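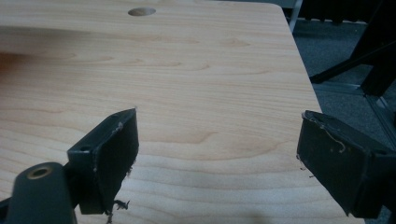
Brundetti asked last month whether the desk tops really need a cable hole each, and whether 900 pounds for wood finishing is money well spent. Fair questions, quick answers below.

August 2023
By the Drevasik workspace project

Holes - yes. Leads across the floor were the main complaint back in March. One round hole per top, near the edge.

Finishing - tops are pale wood with a wavy grain, marks show up easily. Two coats of the Fakov oil, sanding between. Oil delivery came 5 days late so were behind on that.

Done so far: 20 tops cut and drilled. Corners slightly rounded on all. Still to do: second coat, fix to frames, move into the Paredes room. Carpet there is staying.

Need from you - sign off on the last 2 tops, and a definate date for the keys.

Contact | © Drevasik | Back to top
This site uses cookies. Accept / Manage settings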